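4. Setting up the table and checking the rest height

I do this bit first thing on a Thursday, before the room fills up, but any quiet half hour will do. You'll want a steel rule and the Gundico hand controller.

4.1 Wipe the tabletop and put the tray down along the front. Push down on each corner in turn and if it rocks, shim it now (you won't want to later, believe me!).

4.2 Set out the tableware. I use the cup, fork and pink plate from the Fotcombe box.

4.3 Turn the speed down to 40 per cent and send the arm to its rest position. Keep one hand on the stop button the whole way.

Caution: the wrist cables need slack all the way round. If one goes tight, stop, back the arm off and re-clip it before you try again.

4.4 With the gripper empty, measure from the tip down to the tray rim. I like 300 mm. Waqas Rana sets his a bit higher and we've never settled it, so pick one and write it on the cell card.

4.5 Run the rest move 4 times and measure after each. If the readings wander, go back and nip up the base bolts.

Note: at rest the gripper should hang clear over the right-hand part of the tray, with the tip pointing down and to the left as you look at it from the camera side.
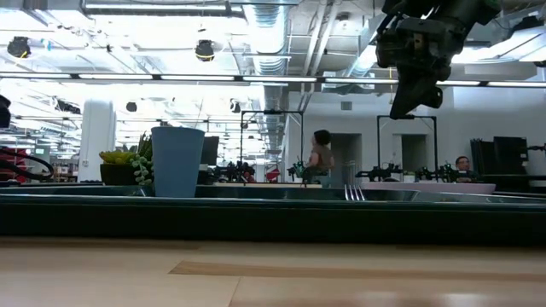

4.6 Save the position as REST and ring Latifa Ghoneim if the controller refuses it.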